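Sorting Small Packages and Loose Items on a Tabletop Rack

Last revised in August. Applies to the small perforated rack and to any open rack of the same general form.

Scope

This page covers clearing a work table that has collected wrapped packages, bands, cords and flat odds and ends. The method uses one small metal rack, one plastic basket and the table itself. It does not cover drawer units or wall shelving, which are on the Stosstead storage page.

What you need

A metal shelf rack with legs and a perforated top, low enough to reach over while seated
A perforated plastic basket, wider at the rim than at the base
A dry cloth
A strip of masking tape and a marker
The items to be sorted

Before you start

Take everything off the rack. Wipe the top and the feet. Grit under a leg will scratch a finished wood surface, and a tabletop with a gloss coat shows every mark. Existing scratches can be left alone; check only that they have no raised edges that could catch a wrapper.

Set the rack to one side of the table, left side for right-handed users. Press down on each corner in turn. If the rack rocks, rotate it a quarter turn and test again before shimming. Most tables have one flat area, and it is quicker to find it than to pad a leg. Leave a hand's width between the rack and the table edge.

Step 1. Lay out the packages

Place all the soft packages on the table in a single loose row along the front of the rack. They do not need to be straight. The purpose of the row is to see every package at once, including any that were pushed under the rack. Soft wrappers slide over each other in a pile and the bottom ones get missed.

Turn each package so the printed date or lot code can be read. If the code is in a crease, flatten the crease with the side of the thumb. Do not pull on the end seals. Viera Sokol, who wrote the first version of this procedure for the Plindness workroom, folded the end seals under to save space. We stopped doing this after several seals opened along the fold.

Step 2. Separate the loose items

Move everything that is not a package to the right of the row. Keep these items apart from each other at this stage:

Coiled cords
Rubber bands
Flat items, laid face up

A coiled plastic cord should be left in its relaxed shape. Do not stretch it or wind it around a rack leg. If it has an end loop, turn the loop outward so it can be picked up without disturbing the coil.

Large rubber bands tend to twist into a figure eight. Untwist the band, lay it flat and look along its whole length for cracks. Discard cracked bands now. A band that passes goes back on the table until Step 4.

Step 3. Load the rack

The top takes the packages. Start at the back and work forward, long side parallel to the long side of the rack. One layer only. A second layer is possible with boxed goods but soft packages will creep toward the edge and drop.

The space under the rack is for overflow of the same kind of package. Do not put cords or bands there. They collect behind the rear leg and are hard to see from a seated position.

Check the following when the rack is loaded:

No package extends past the edge by more than a third of its length
The rack still sits level
The front legs are clear of wrappers

Step 4. Load the basket

Put the flat items in first, standing on edge against the side wall. Set the coiled cord in the middle. Bands go on top. Small parts that would fall through the slots need a bag or a lidded container; a perforated basket will not hold them.

Place the basket to the right of the rack with enough space to lift it by the rim without touching the legs.

Step 5. Label

Run the tape along the table in front of the rack and write the category and count. Our stock sheets use the Hidayat numbering, so the rack is 384 and the basket is 974. Use whatever numbers your own sheets call for. Labels on the rack itself come off each time it is wiped.

Common faults

Rack slides when loaded. The feet are dusty or the table has been polished. Wipe both and retest.

Packages fall from the front. The row was loaded front to back. Unload and start from the rear.

Basket tips. The cord is against one wall. Move it to the center.

Count does not match the sheet. Look under the rack first, then behind the basket.

Notes

Alžběta Krajčí timed the full procedure at 11 minutes with the table in its usual state and 9 minutes when the loose items had already been separated. The Lenon version of this page puts Step 4 before Step 3. Either order works if the basket is kept off the loading side. 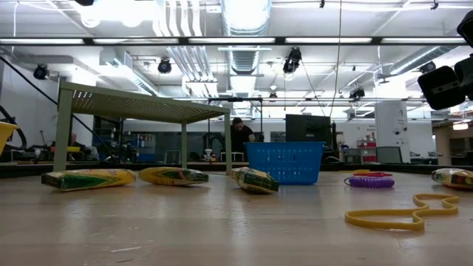
Steps 1 and 2: packages in a loose row by the rack, with the basket, cord and band to the right.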